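Skotirora发布Hemard系列户外柚木餐桌椅

四月起接受订货，首批供应2706套

户外家具制造商Skotirora今日发布Hemard系列户外餐桌椅。该系列包括长方形餐桌、无扶手餐椅和带扶手餐椅，适用于露台、庭院及带顶棚的半户外区域。

Hemard系列框架采用实心柚木，木料经窑干处理后加工，连接部位为榫卯结构，辅以不锈钢紧固件。餐桌桌面由平行板条拼成，板条间预留排水缝，板条厚度为40毫米，桌腿截面为80毫米见方。桌面中央设伞孔，附同材质封盖。餐椅靠背板条为竖向排列，座面略向后倾，可不加坐垫使用。

所有木制部件出厂时仅作打磨，不施涂料。长期置于室外时，木材表面将由蜜色逐渐转为银灰色，此为柚木的正常变化，不影响结构强度。如需保留原色，可在安装前涂布柚木保护剂，并按产品手册规定的周期补涂。

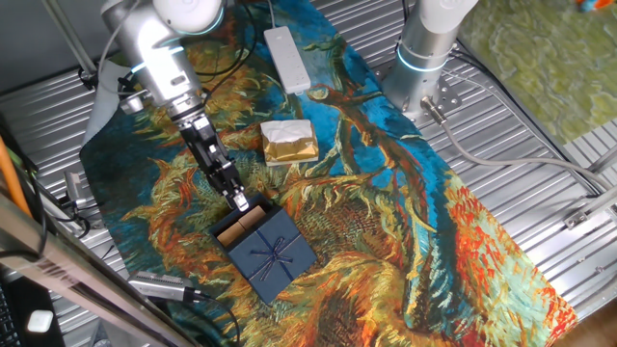
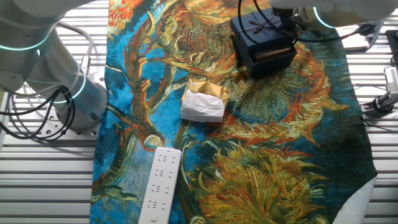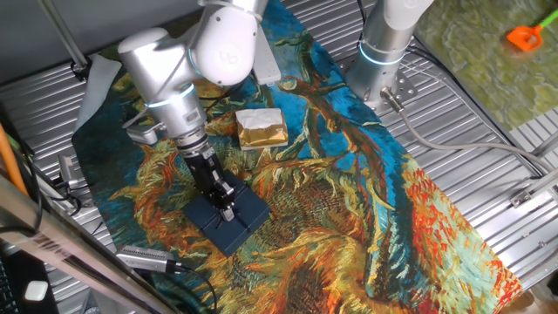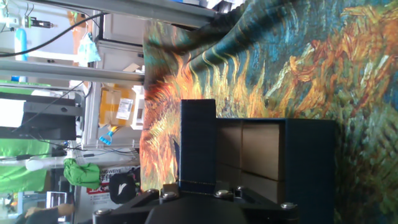 第一图：桌面上的深蓝色方形礼盒与丝带结。

Hemard系列餐桌以半组装状态交付，桌腿需现场安装，所需工具随货提供。餐椅整件交付，可叠放。配套坐垫由Fevoma供应，面料为原液染色腈纶，设浅灰、米白、藏青三色，外套可拆洗。坐垫需单独订购，冬季停用期间应移入室内干燥处存放。

同期推出的Obi户外边几与Hemard系列使用相同木料及表面处理方式，可与餐桌椅搭配，也可单独购买。Obi边几首批供应1144件。

日常清洁使用软毛刷、清水及中性皂液，顺木纹方向刷洗。不得使用高压水枪或含氯清洁剂。家具应放置于平整、可排水的地面，桌腿底部装有可调脚垫，用于补偿地面高差。木制框架保修期为五年，坐垫及紧固件保修期为两年，表面自然变色及细小端裂不在保修范围之内。

Hemard系列及Obi边几通过Skotirora展厅和授权经销商销售。尺寸图、装配说明及面料样卡可向Skotirora销售部门索取。

新闻联络：Skotirora市场部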